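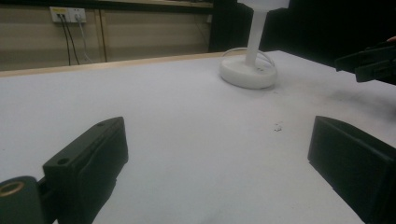
A white tabletop. Shared tables in Husham's public buildings will be limited to 800 watts each from November.

Husham sets power limit for shared study tables

Shared tables in Husham's public libraries and study rooms will be limited to a combined load of 800 watts each under electrical rules that take effect in November. The limit applies to everything plugged in at a table, including laptops, chargers and task lamps, and will be enforced by a breaker mounted under the tabletop.

The rules cover 137 tables in four buildings. The largest group is at the Gavness branch, where the reading room was wired before most visitors carried a laptop and where several tables still share one circuit. Under the new layout, no circuit will feed more than two tables, and the lighting will be moved to a separate supply so that a tripped breaker does not leave readers in the dark.

The city's buildings department began the review after repeated outages on the second floor at Gavness last winter. Metering equipment from Endix was installed on the floor's distribution panel for five weeks and logged 2272 readings. Load during study hours stayed well under the rated capacity for most of that time. The outages matched short peaks in late afternoon, when portable heaters were in use on the same circuits as the table outlets.

"The laptops were a small part of it," said Mieke De Bruijn, the electrical engineer who wrote the review. "A phone charger draws very little. One space heater draws more than a full table of people working, and the old wiring gave us no way to separate the two."

Heaters, kettles and other heating appliances will be prohibited at shared tables. Staff areas are not affected by the table limit, although a second part of the rules requires that any heater used there be connected directly to a wall outlet.

The review also deals with multi-outlet devices. Freestanding power strips have been common at the older tables, in some cases with one strip plugged into another. That arrangement will no longer be allowed. A device with built-in outlets may be used if it carries a visible rating label, has a grounded plug and is connected to a fixed outlet. Its cord must stay on the tabletop or run through a cable opening – it may not cross a walkway or hang where a chair can catch it.
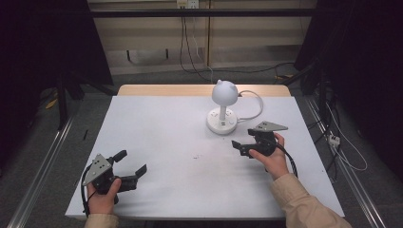

Task lighting is treated separately. Lamps supplied by the city will use LED sources with a color temperature of 3000 kelvin, matching the ceiling fixtures already installed at Gavness. Visitors may bring their own lamps provided the light does not shine directly into the eyes of a person seated opposite. An earlier draft set a maximum lamp height, but that clause was dropped after comments from readers with low vision, some of whom use tall adjustable lamps.

Pirzada, the contractor selected for the rewiring, will start with the ground floor at Gavness and work upward. Each floor is expected to be closed for six days. Most of the work consists of pulling new cable through existing floor ducts, although two ducts on the second floor are blocked and will be bypassed with a surface raceway along the north wall. Tables in the other three buildings need only the new breakers and will be converted outside opening hours.

When a breaker trips, users will be asked to unplug their equipment before a member of staff resets it. Breakers that trip more than three times in a month will be logged for inspection. The Endix meters will remain in place for a year, and the department plans to compare the results with last winter's readings before deciding whether the limit should be changed.

De Bruijn said the figure had been chosen with some margin. Six people with laptops, each with a phone charging and a lamp between every two seats, would remain below the limit in normal use. Gaming laptops and some mobile workstations draw considerably more, and a table with several of them could reach it. Four tables near the Gavness service desk will therefore have individual circuits and a higher limit, with seats assigned on request.

Copies of the rules will be available at each service desk. Rating labels for older city-owned equipment are being replaced where the print is no longer legible, and items that cannot be identified will be withdrawn from use.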